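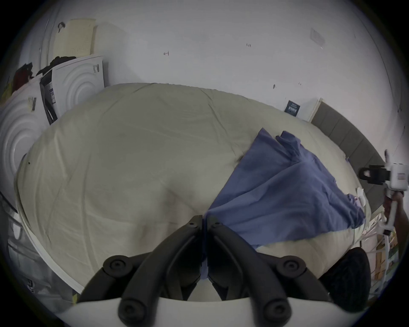 Section 8: Working a Bed Station with the Hand-Held Grippers

Welcome to the part of the Skestance guide that most of our room attendants turn to first. If you have made beds for a living for years, you already know most of what matters on these pages, and we hope you'll bring all of it with you. The grippers are new, the bedding is the same old bedding, and the first shift will feel slow (it does for everybody, so please don't let it worry you).

What changes in your day

At the Nidstead site, attendants who used to spend the whole shift turning rooms now spend part of it at a bed station, making and unmaking the same bed with a gripper in each hand. The recordings are used to teach the Skestance linen robot how a person handles a sheet. Your hours, your grade and your breaks stay as they were. Station time is paid at the same rate as room time, and you may ask to go back to rooms at the end of any rotation. Dirk Van Damme keeps the rotation list and is glad to talk it over with you.

Before you begin

1. Take off rings, bracelets and anything else that could snag on the bedding.
2. Pick up one gripper in each hand by the handle. Hold it the way you would hold a watering can, firmly but without squeezing.
3. Open and close both sets of fingers a few times. They should move freely and come together at the tips.
4. Clear the bed of everything except the bedding for your task card. Scraps of paper and loose tags go in the bin.

Moving a loose sheet over a duvet

5. Stand where you can reach the bunched part of the sheet without leaning your weight on the mattress.
6. Lower the first gripper until the tips just touch the fabric, then close gently and take up a small fold. A small fold holds better than a big handful, which may surprise you if you are used to grabbing a whole armful.
7. Lift a little and look at what came up. If the duvet cover has come along with the sheet, open the fingers and start the fold again.
8. Bring the second gripper to another part of the same edge and close it.
9. Draw the sheet toward its corner at your normal working pace. Please don't slow down for the recording or try to move like a machine.
10. Open both grippers, step back, and smooth the surface with the outside of the closed fingers.

Note: A dropped fold is fine. Pick it up again and carry on, and leave the recording running. We learn a good deal from the second try.

Caution: Keep your own fingers and other people's away from the joints between the black links while the gripper is closing.

Caution: Never set a gripper down on the bed with the fingers pointing up. Return it to its rest, even for a short pause.

Resting and stopping

Change tasks after 50 recordings, or sooner if your wrists ask you to. Teodor Lunde, who wrote the first task cards after many years in the Olvera laundry, likes to swap to pillowcases halfway through, and you are welcome to do the same. Any soreness that is still there the next morning should go to your shift lead before you pick up the grippers again.

For folding towels, continue to Section 9.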